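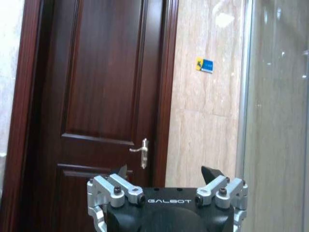 FOR IMMEDIATE RELEASE

March 9, 2024

Skoltow Baking Mixes Rolls Out a Slice-and-Bake Shortbread You Keep in the Freezer

WASTUVGATE - Well, it's finally happening! After two years of burned edges, flour in my hair and more shortbread than any one household should eat, I get to tell you that Skoltow is putting out its first frozen cookie dough. It's called Li, it's a brown butter shortbread log, and it goes on sale today at our bakery counter in Wastuvgate and in the freezer case at every Vinora grocery store.

If you know us at all, you know us for dry mixes. The pancake one in the yellow bag, the cornbread, the gingerbread that sells out before Thanksgiving. I love a dry mix and we're not going to stop making them. But people kept writing to ask for something they could bake four of. Four cookies! After dinner, in a toaster oven, with no mixer to wash. I read those letters and thought, well, I want that too.

So that's what Li is. One log of dough, wrapped in paper, that you slice straight from the freezer. Cut as many rounds as you feel like eating, put the rest back, and bake at 325 degrees until the edges are just starting to color. In my oven that's 16 minutes. Yours may run hot (mine at home does, and I've learned to peek at 14).

The ingredient list is short. Butter, flour, sugar, egg yolk, vanilla, salt. We brown the butter first in small kettles, chill it until it's firm again, and then cream it with the sugar the way you would with regular butter. That chilling step is the one I fought with the longest. Browned butter loses water as it cooks, so our early batches came out sandy and fell apart under the knife. The egg yolk fixed most of it. A slightly finer sugar fixed the rest, and I nearly cried at the counter when the first clean slice came off.

There are two flavors to start. Plain is the one I'd hand to a person who says they don't care for sweets. Orange Pecan has fresh zest and toasted nuts chopped pretty small, small enough that your knife won't drag a whole pecan through the log and leave a crater. I went back and forth on chocolate chip for months and left it out for now. Chips make a frozen log very hard to slice neatly, and I didn't want anyone wrestling with a bread knife on our account. I haven't given up on it, though, and I've got a version with shaved chocolate in the test freezer that I'm pretty excited about.

We did a quiet trial last November at the Wastuvgate counter, mostly to see if anybody would bother carrying frozen dough home in the cold. We made 690 logs and I figured they'd last us into the new year. They were gone before the month was out! We handed out little comment cards with each one and got a nice stack back. The most common request, by a mile, was for slicing marks on the wrapper, so the wrapper now has lines printed every quarter inch. The second most common was a bigger log, and I'm sorry to say the answer is no, because the current size is the longest one that fits across a regular freezer door shelf. I measured mine, and then I measured my mother's.

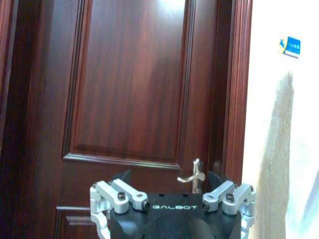
For this first run we've made some 3,000 logs, split between our own counter and the Vinora stores. 918 of those are Orange Pecan, so if that's the one you want, I'd go early. We'll be baking off samples of both at the Wastuvgate counter all through opening week, from the time we unlock until the tray is empty, and you're welcome to come by and tell me what you think. I can take it. My family has been very frank.

A few baking notes, since I know I'll be asked:

Slice it frozen. If the log has been sitting out and gets soft, the rounds will squash into ovals. They'll still taste fine, but they bake unevenly.

Use a thin, sharp knife and give the log a quarter turn after every couple of cuts, and you'll keep it round.

Leave an inch between cookies. They spread a little, not a lot.

Want crunchy edges? Roll the whole log in coarse sugar before you slice it. Let it sit out for just five minutes first so the sugar has something to grab onto. This is how I make them for company.

You can also press thicker slices into the bottom of a tart pan, patch the gaps with your fingers and bake it as a crust. I did this with lemon curd and I'm never going back to rolling out pastry on a weeknight.

The dough keeps for three months in the freezer, or four days in the refrigerator once it's thawed. Please don't refreeze it. Baked cookies hold up for most of a week in a tin, and I think they're better on the second day, when the brown butter flavor has had time to settle in.

Li is made in the same kitchen as our mixes. Both flavors contain wheat, milk and egg, and Orange Pecan contains tree nuts. We clean down between runs, but we use one set of equipment for everything, so if you're baking for someone with a nut allergy, please skip both flavors. I'd love to have a separate line someday and I'll shout about it when we do.

Each log makes 24 cookies if you follow the lines on the wrapper, or 16 if you slice them thick like I do. The price is $8.50 for Plain and $9.50 for Orange Pecan. We don't ship frozen dough yet. I've looked at the cost of dry ice and insulated boxes and it would come to more than the cookies, which seems silly to me.

About Skoltow

Skoltow is a small baking company in Wastuvgate. We make dry mixes for pancakes, cornbread, muffins and gingerbread, and now frozen cookie dough. Our mixes are sold at our own counter and at Vinora grocery stores.

Stores and food writers who'd like a sample log can ask at the Wastuvgate counter. Bring a cooler bag if you've got a long drive home.

###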